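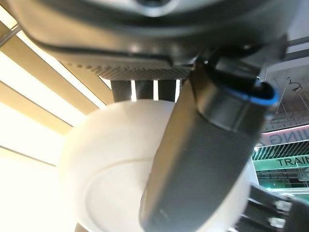 Gripper finger and collar, white item behind. Wrist camera.

Pre-purchase inspection checklist - dish handling robot, wash-up area, Ninness site
Inspected at: Gridwood demo kitchen
Date: August 18, 2023
Revision: 2
Status key: OK / NOT OK / ASK / N/A. Comments under each line. Anything marked ASK goes back to Sindach before we sign.

Typed up on the train, will tidy later. Budget lines at the end.

SECTION 1 - BEFORE POWER ON

1.1 Emergency stop within reach of the person standing at the sink
NOT OK
One stop button, on a lead, at the operator's desk. Fine for a demo. At Ninness whoever is scraping plates will be nowhere near a desk. Need a second one fixed by the wash-up, wired in, not on a lead. Not in the quote.

1.2 Stop button tested with arm moving
OK
Tested with arm going up and with arm coming down. Stops and holds. Did not drop what it was holding either time. Reset needs a key plus a button press, good.

1.3 Stop button tested with hand closed on something
OK
Hand stays closed. Ask how you get it open by hand if the power is off and somebody's sleeve is in there. Was told there is a release tool. Tool was in another building. See 4.5.

1.4 Floor markings / keep-out line
ASK
None at the demo. They say the machine slows when someone gets near. How near. Want it in writing, not from the brochure.

1.5 Cables clear of moving joints
ASK
Thin cables run loose by the elbow on the arm we looked at. Didn't catch on anything while we were there. In our galley there are tap handles and the tea towel rail to catch on. Price for a sleeve or clips please - if it's a standard part why isn't it fitted.

1.6 Trailing leads on floor
NOT OK
Covered with tape. We would not get away with tape.

SECTION 2 - GRIPPER AND HAND

2.1 Finger surfaces, wear and marks
ASK
Small pale smudge or reflection low down on the finger in the wrist view, couldn't tell which. Wipe and look again next visit. Want to know what the finger faces are made of and whether they're ok with the detergent we use. Data sheet promised.

2.2 Collar and joint at top of finger
OK
Blue trim runs round the collar. No play in it when pushed by hand, power off. Ask if the trim is a seal or just looks. If it's a seal it's a spare part and we need a price.

2.3 Openings in the housing
ASK
There's a recessed opening up in the housing and a perforated panel under it. Both are places for gravy to go. How do you clean the holes. Compressed air? Steam is out I assume. Nobody on the stand had an answer, they are coming back to us.

2.4 Gap behind finger
ASK
Could you get a finger in there, a human one. Yes, with it stopped. Didn't try it moving obviously. Guard or no guard?

2.5 Grip on smooth round items
OK with comment
Bowls were the worry before we went. Picked up and put down without slipping in our test. Dry only. Wants repeating wet and with washing up liquid on.

2.6 Grip on flat plates
OK with comment
Holds plates by the rim. Full set of 16 put through, none broken. Slow though. See 5.3.

2.7 Wrist camera lens
ASK
Clean at the demo. Will it see anything after an hour over hot water. Ask for a trial over a full sink with the tap running.

2.8 Change of gripper
N/A this visit
Not shown. Quote says tool-free. Put on list for October.

SECTION 3 - AT THE SINK

3.1 Arm reaches bottom of basin
OK
Comes in from the side and down into the basin no bother. Their sink is let into the worktop same as ours. Measure ours, I have the depth written down somewhere, not here.

3.2 Arm clears the tap
ASK
Demo sink has a tall gooseneck tap at the back. Ours is a spray arm on a spring that hangs forward. Totally different. Either the spray arm moves or the robot has to know about it. Who pays for re-plumbing - us, I expect. Put a line in.

3.3 Dish rack fits basin and does not shift
OK
Black rack with narrow bars, sits inside the sink. Didn't slide when pushed. Ask if we have to buy theirs or any rack will do.

3.4 Water on joints
ASK
Important one. The hand goes right down over the basin. Which joints are sealed, up to where, and for splash or for proper dunking. The answer on the day was "it's fine in a kitchen". Not an answer. Need the rating for hand, wrist and forearm seperately.

3.5 Handling of dirty plates
ASK
Food residue on plates ends up on the fingers, no way round that. Want a cleaning instruction for the hand. How often, with what, powered on or off. And does it then go and touch clean ones. Same hand for dirty and clean is a food hygiene question and our inspector will raise it.

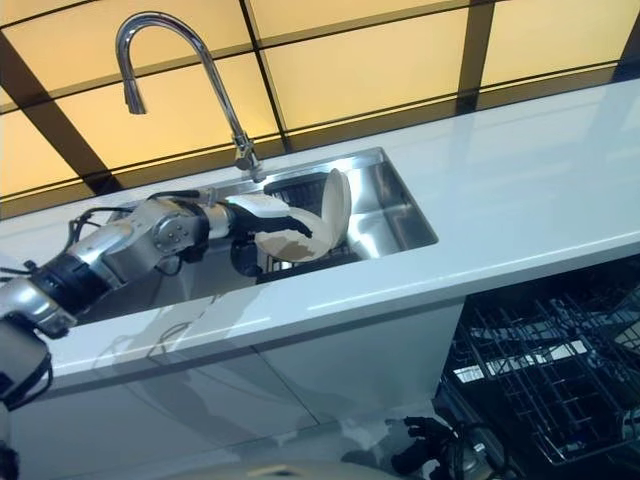
3.6 Dishwasher racks pulled out - trip and collision
NOT OK
With the racks out there's no walking space left in front. Machine stands where the person would stand. Either robot or person, not both. At Ninness the dishwasher is on the other side of the sink so the layout needs flipping, ask if that's a software thing or a bolts thing.

3.7 Second hand parked safely while first is working
ASK
Is there a rest position. It should not be left low down at knee height with the fingers up if people are walking past. Check manual.

3.8 Worktop
OK
Glossy white worktop at the demo. Ours is stainless. Told that reflections can upset the cameras on some surfaces, so want a test on stainless before signing. Could bring a sheet of it with us.

3.9 Lighting
ASK
Lots of light at Gridwood, including lit amber panels behind the counter. We have two tubes and one flickers. Fix the tube anyway. Ask for minimum light level.

3.10 Knives, glass
NOT OK
Excluded by the supplier. So a person still has to sort. Goes in the staffing line, the saving is smaller than the brochure makes out.

SECTION 4 - PAPERWORK

4.1 Declaration of conformity
ASK
Was shown one on a tablet. Need a copy with the right serial no. on.

4.2 Risk assessment for food area
NOT OK
They have a general one. It's our job to do the site one but they should help with it. Ask Kanaujia what they include, their quote mentions it.

4.3 Manual in plain English
OK
Long but readable. Page on lifting is good. Page on cleaning is half a page.

4.4 Training
ASK
One day included. How many people. What about new starters after that. Is there a charge for a second visit.

4.5 Release tool supplied and kept at machine
NOT OK
See 1.3. Must be hung on the machine. Don't sign without it.

4.6 Insurance
ASK
Emailed our broker, waiting.

4.7 Camera pictures, where do they go
ASK
Cameras on the wrist and up top. Staff will ask. Who can see the pictures, how long are they kept, can it run with saving switched off. Their form has a tick box for "sharing for improvement", leave blank for now.

SECTION 5 - BUDGET AND PLANNING

5.1 Main unit
Sindach quote received. Lease over 18 months or outright. Lease looks dearer overall but includes repairs. Leaning lease as we have no one on site who can fix it.

5.2 Site works, not in anybody's quote
Second stop button, wired
Floor line
Spray arm moved or swapped
Extra socket on its own circuit
New light tube
Have put £3000 against the lot. Electrician hasn't seen it yet so treat as a placeholder.

5.3 Time per load
Slower than a person. Doesn't matter overnight, matters a lot at lunch. Plan on evening loads only for the first stretch and keep lunch staffed as now. Don't put a lunch saving in the bid.

5.4 Spares to hold
Finger pads or whatever the wearing part is called
Collar trim if it's a seal (2.2)
Cable sleeve
Release tool x 2
Need a price list. Asked for twice now.

5.5 Cleaning cost
Staff time to clean the machine itself. Not in the draft budget at all!! Add.

5.6 Space
Needs to stand somewhere when not in use. Store room door - measure, incl. the handle. Base will probably go through, arms folded, but check.

5.7 Other quote
Kanaujia: fixed arm over the sink, no moving base. Cheaper, does less, does include the site risk assesment. See it running before deciding, with our own plates.

5.8 End of lease
Who collects, who pays for collection, what counts as damage. Scratches on a metal arm in a kitchen, bound to happen. Take photos on delivery day.

ACTIONS BEFORE NEXT VISIT (OCTOBER)

- Send ASK list to Sindach, all of it in one email this time
- Water rating in writing (3.4), won't go forward without it
- Measure sink depth, store room door, gap in front of dishwasher with racks out
- Borrow offcut of stainless for camera test
- Take our own bowls, the heavy ones, and a bottle of our detergent
- Wet grip test, same plates as before
- Kanaujia visit, get a date
- Electrician to price 1.1 and the socket
- Add cleaning time to the draft

Overall result: NOT READY TO ORDER. Reinspect.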